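Search this site

Reviews > Robot hands and tools

Two fingers or three: living with the Nemamik and the Firar

May 2024, by Laurinda Cordeiro

I work in a small workshop where we prepare and sort electrical parts for cabinet builders. For a long time we used only parallel grippers, and I was content with them. Then our supplier, Oberholzer, offered us a three-finger adaptive gripper on loan, and I asked to keep the old type on one arm and put the new one on the other. In this way I could compare them on the same bench and with the same parts. This review is what I wrote down in those weeks, put into better order.

The parallel gripper is the Nemamik. The adaptive one is the Firar. I paid for the first, and the second must go back when I finish writing, so you can judge for yourself how neutral I am.

Fitting them

The Nemamik goes on with four screws and one cable. I can do it before my tea is cold. The Firar is heavier and its plate was turned a few degrees from what the drawing says, so I fitted it twice. After this I had to enter the new weight and the new tool point in the controller, and I made a mistake with a minus sign. The arm stopped with a protective fault each time it went low. This was my error, but the manual gives the axis directions only on a page near the end, after the warranty.

The cable of the Firar is stiff. If you turn the wrist much, leave a generous loop and fasten it high up. My first loop was too short and pulled at the connector.

Picking small parts

For the comparison I used what we handle every day: breakers for the DIN rail, relay bases, terminal blocks, button caps. Every part starts in a tray and must go to a marked square on the bench.

With the Nemamik I made 1000 picks and 58 of them failed. Most failures were with parts that lay against each other. The fingers are slim and they go into narrow places well, but if the tray is crowded, one finger comes down on the neighbour and the part jumps. With round caps it is better than I expected. You must close slowly, and you must hold the cap on its widest line.

With the Firar I made the same number of picks and I am sorry to say I did not keep the sheet for all of them. My impression is that it fails less with round and uneven things and more with thin ones. The fingers wrap nicely around a relay base. For a breaker lying flat they are too fat, and they need free space on both sides which a tray does not always give. Near the wall of the tray I stopped trying.

One thing I did not like at all: when the Firar closes on something small, the fingers bend inward before they touch, and the tips finish a little higher than where they began. So you have to go lower at the start, and then you are close to the table. My colleague Heidrun Tanner wrote a small correction for this in the controller program. It works, but I think the maker should provide it.

Strength and feeling

Both let you set the force. The Nemamik has fine steps and keeps its setting after a restart. The Firar goes back to the factory value, and for a thin plastic housing this value is too high — I have one cracked relay base to prove it. Neither of them tells you reliably that the part has slipped. The Nemamik reports its opening, so you can compare it with the width of the part, and this is good enough for us.

Noise, care and price

The Firar makes a low grinding sound when it opens fully. Oberholzer says it is normal. The Nemamik is almost silent. The rubber pads of the Nemamik wear out, and we changed ours in April. New pads come in a bag of 2 and are cheap. On the Firar the pads are moulded to the finger, so you buy the complete fingertip.

Our offer for the Firar was 2697 euros with the plate and the cable, without the Zerden software package. I tried Zerden for a short time. It has pretty screens, but I went back to writing the positions by hand.

My opinion

If your parts are mostly flat and boxy, stay with a parallel gripper and spend the money on better trays. If you have many shapes and enough room between them, the Firar is worth asking for on loan. I will send mine back, a little unwillingly, and perhaps ask again when the restart problem is repaired.

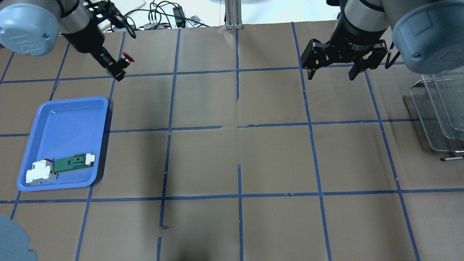

Can the Firar pick a breaker from a crowded tray?

Only if there is free space on both sides of it. For parts that touch each other, separate them first or use slim parallel fingers, closing slowly.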